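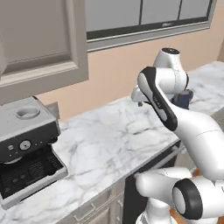 Dark blue mug on the marble worktop.

19 September 2022

Dry until four, so I got the back lawn done. The old Nurmi started on the second pull. I had it set too low last time and scalped the bank by the shed, so up two notches today. The bank still looks yellow but there is some green coming at the bottom.

Drive cable is going. It slips when the box is full and I end up pushing the thing uphill myself. Rang the shop in Hullarbridge and a new cable is £14, three days to come in. They also tried to sell me a Gutis with the electric start. Told them I'd think about it. I have had the Nurmi since March and would like more than one summer out of it, even second-hand.

Fifteen boxes of clippings altogether. The heap is full, so the last few went under the hedge.

Teemu Vuorinen came by at two to borrow the edging shears. He has taken on the verge at Gutdale as well as his own place, 54 metres of it, and is doing it with a push mower. He says the blades want sharpening every other cut. I said he could have the Nurmi on Saturday if the cable is in by then.

Scraped the deck and wiped the blade down before putting it away. Small nick near one end, will file it out. Need petrol, and oil for the spring service. Rain from four onwards, heavy by tea.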